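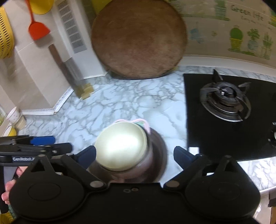 October, second pass at the Gilberg starter

Picked up the sourdough notes again after lunch. Colette Tessier wants one base recipe we can all bake from, so I'm testing the Gilberg starter against the Chauvin one with the same flour and the same water. I started the Chauvin last night and it smelled like green apples at 7 a.m. (a good sign, I think?). The Gilberg was sleepier - I'd fed it late and it showed.

Dough as mixed: 400 g bread flour, 60 g starter, salt by my usual pinch, which I know, I know, I should be weighing. The water is where I keep changing my mind. Last time I went too wet and the loaf spread out like a pancake, so I held back a good splash and worked it in after the first rest. Much nicer to handle!

Folds went fine. The Gilberg dough tore a bit on the second one, so I let it sit longer before going back in. The Chauvin just stretched and stretched, lovely stuff.

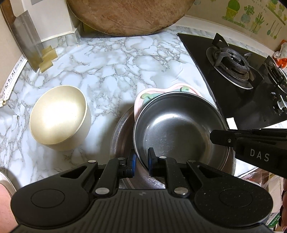

## Things to sort out before the next bake

- Weigh the salt. Really.
- Feed both starters at the same hour or the comparison means nothing.
- Try the Drallel rye, swapping in 200 g of it, and see if the Gilberg wakes up.
- Colette has my bench scraper - get it back.

I'm still torn on the overnight rest in the fridge. It gives a better crust and a sourer crumb, and I like sour, but half the people who eat this bread don't.
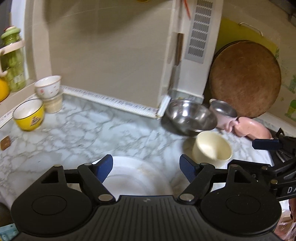

Maybe split one batch and bake half the same day, half the next morning. That means two rounds of heating the oven, and ours takes forever. Colette says to skip the same-day half and trust the cold rest. I'll do both anyway and write down the crumb before anybody gets at it with butter.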